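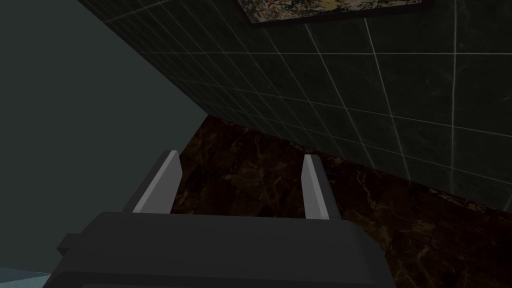 Will a Machine Mop the Lobby by Next November?

The question of whether machines can take over ordinary cleaning work is put to facilities managers more often each year, usually by someone holding a brochure. Having spent the better part of two decades responsible for the upkeep of office buildings, I set out my present view in this post. It is my own and does not represent the position of my employer.

Floor care is the chore most often described as solved. For open, level areas that description is fair. The Madley building has 3,662 square feet of polished stone on its ground level, and a self-driving scrubber handles the middle of it well enough. The difficulty begins at the edges. Where a stone floor meets a tiled wall, the machine must either stay back and leave a strip untouched or come close and risk marking the tile. At Madley it stays back, and the strip is cleaned by hand.

Dark stone presents a second problem. A brown marble with amber veins hides a dried coffee spill from most people, and it should be expected to hide one from a camera as well. My colleague Estela Navarrete finds such spills by crouching and looking along the floor toward the light. I am not aware of a product on the market that does this reliably in a dim corridor.

Then there is everything that requires a hand. Much of the current research concerns grippers with two fingers, trained for long hours in computer-rendered rooms before they are tried in real ones. The approach is sensible. A simulated wall can be struck any number of times at no cost to the owner. Two rigid fingers may well pick up a dropped cup. Wringing a cloth, working it along a grout line and judging when to stop are different tasks, and I have yet to see them performed together at a useful speed.

Ashraf Alaoui, who manages purchasing for the Geltent properties, disagrees with me in part. In his opinion the hand need not be perfect -- it need only be patient, and it can work overnight. He may be right where the building is closed from evening until morning. Ours is not. Tenants come and go at all hours, including Sunday, and a slow machine in a corridor is an obstruction.

There is also the matter of pictures on the wall. Frames require dusting along the top and bottom edges, with a light touch, and they do not always hang straight afterward. I would not currently assign that duty to any machine without a person standing beside it, at which point the person may as well hold the duster.

My recommendation to managers in similar buildings is to lease a scrubber for the open floor, keep the present staff for edges, walls and fixtures, and ask every vendor for a demonstration in the worst-lit corner on the property. We made that request of 2 vendors last year. One has scheduled a visit.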